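**Ospina canteen lends lunch boxes from June**

The canteen in Ospina has started to lend plastic boxes to people who take their lunch away. In the first week 602 boxes were borrowed, and all except 18 came back on time.

"Before, we were buying 700 paper trays every week," said Kartini Wuisan, the manager of the kitchen. "Now we wash and use again." 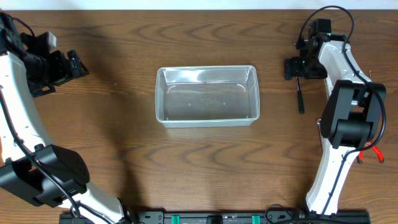 *A clear plastic container on a wooden table.*

The box is free for canteen members and must be returned before 12 o'clock the next day. Guests pay a small deposit at the till and receive it back together with the return slip.

Izzati Liew, who eats there most days, would like also a smaller size for soup. The kitchen will decide on this after the summer.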